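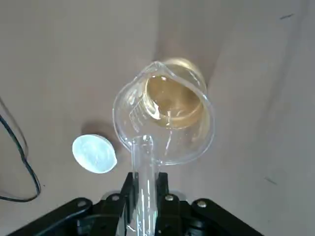
Going back for gen chem at 41, am I nuts?

pomham_pat
2024-01-20
So I signed up for night chemistry at the college over in Pomham and I am excited and also kind of terrified! Tuition plus lab fee came to 1,233 dollars, which my husband thinks is a lot for "a class with goggles." I haven't balanced an equation since high school. Do I buy the big textbook (the Tavares one, 84 bucks used) or just wing it with free videos?

Natnael Birhane
Buy the book. I did the videos thing my first term and spent half my time hunting for the right one. The Tavares problems are dull but the tests look just like them.

calix_mom
Gotta disagree with Natnael. I never opened mine, got a B+, sold it in August for less than I paid. Your library probably has it on reserve - go ask before you spend anything.

Natnael Birhane
A B+ is great, but she said she hasn't touched this since high school. Reserve copies are for two hours at a time. Try doing a problem set like that with kids at home.

calix_mom
I HAD kids at home lol
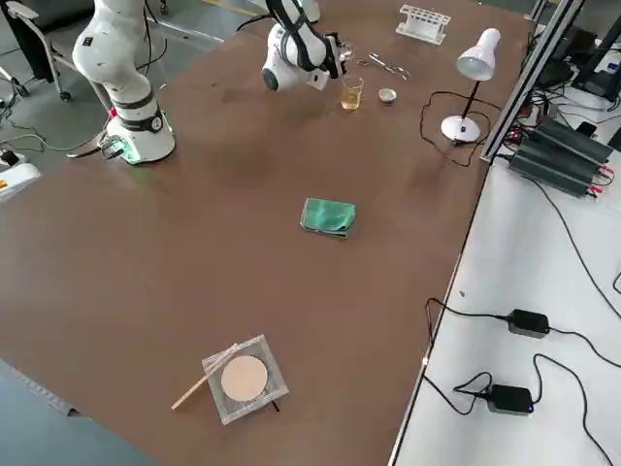
Going Back to School > Lab Courses

sarska22
Moved over from the general board, hope that's ok. My two cents is that the lab reports eat way more time than the reading. Write yours the same night, while you can still read your own notes. I let three pile up and that was a miserable weekend.

pomham_pat
Ok that scares me more than the equations did. Are they long?

sarska22
Two pages, maybe three with the graph. Mine took off points for missing units every single time.

pomham_pat
Library doesn't have it, I called. Ordering the book tonight - sorry calix_mom!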